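The Week the Arm Kept Pressing: Gallery

Posted Jan 8, 2026 by Bożena Żak, Skolley workshop notes

Hello again, and welcome back to everyone who has been asking what became of the table-clearing arm. The short answer is that it's fine and so are we, but it spent a good part of last August leaning on things it had no business leaning on, and we learned a lot from it. I've wanted to get this page up for ages. Some of you helped with the fixing (thank you, thank you), and some of you only heard the stopping alarm through the wall at Stollham, for which I'm still sorry.

For those who are new, the arm picks up light kitchen things from one side of a table and puts them down on the other. It has two fingers and a small camera at the wrist. The control software is Tresulo, our own, and it grew up a bit like a garden does, with everyone planting something and a few people weeding. Most days it behaves beautifully, and I've stood there with my coffee getting quite fond of it.

The trouble was in the last little stretch of a reach. The arm would come in toward a pale, smooth item at a sensible speed, slow down as it should, and then carry on going after the point where it ought to have closed its fingers. The force limit on the arm caught it nearly every time. Once it didn't catch it soon enough, and we lost a bowl that had been in the workshop longer than I have. I swept up the pieces myself and found another one under the bench a week later.

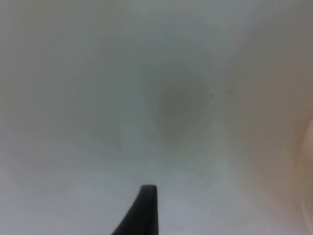

My first guess was the fingers, and I was very sure of myself! We had changed the fingertips that same month, and I thought the new ones must be sitting a hair longer than the settings said. So off they came, and we measured them, and they were exactly what they should have been. I measured them again after lunch, hoping for a different answer, and then I put them back on and apologized to the person who had fitted them.

What we had was a distance problem. Tresulo works out how far away a thing is by following small details in the wrist camera's view, and a plain light-colored surface doesn't offer it many. Move in close enough and there's hardly anything left to hold on to. When that happened, the program should have said "I don't know" and stopped. Instead it kept the last distance it had been happy with and used that, over and over, while the arm went on moving. So in its own mind it still had a comfortable gap, and it would keep that comfortable gap right up until contact.

Once we knew where to look, it was easy enough to bring on. We set up 50 reaches toward plain pale things and 50 toward patterned ones, with the speed turned well down and the table padded with an old quilt. The patterned set went through without a single alarm. The plain set gave us 14 late stops, all of them with that same frozen distance sitting in the log. I don't think I've ever been so pleased to see something go wrong, and I went and called Walczak straight away, even though they had already closed for the day. They built our stand and our stop circuit, and they'd been worrying along with us.

The repair came in two parts. The distance reading now has an age on it, and if it gets older than 100 milliseconds during a reach, the arm holds still and waits for a person. We also lowered the force limit for the last part of the approach, so that if the first check ever lets us down, the touch is a gentle one. That second part makes the arm a little more nervous around heavy mugs, and a couple of you have complained about it, and you're quite right, and I'm leaving it that way for the time being.

One more thing, and please do read it even if you've skimmed the rest. During the tests I caught myself reaching in to straighten a dish while the arm was paused. A paused arm still has power and can start again. If you need your hands on the table, press the red stop first, wait for the light on the stand, and then reach in. I've put a card up saying so at both ends of the bench, in large letters, and I have had to follow my own card more than once.

We've done 3000 reaches since the change, on plain and patterned things alike, and the late stop hasn't come back. The log from the August tests is in the shared folder under Tresulo, in the one named "leaning," and anyone who wants to poke through it is very welcome. If you have a pale bowl at home that you don't love too much, I'd be glad to have it for the shelf.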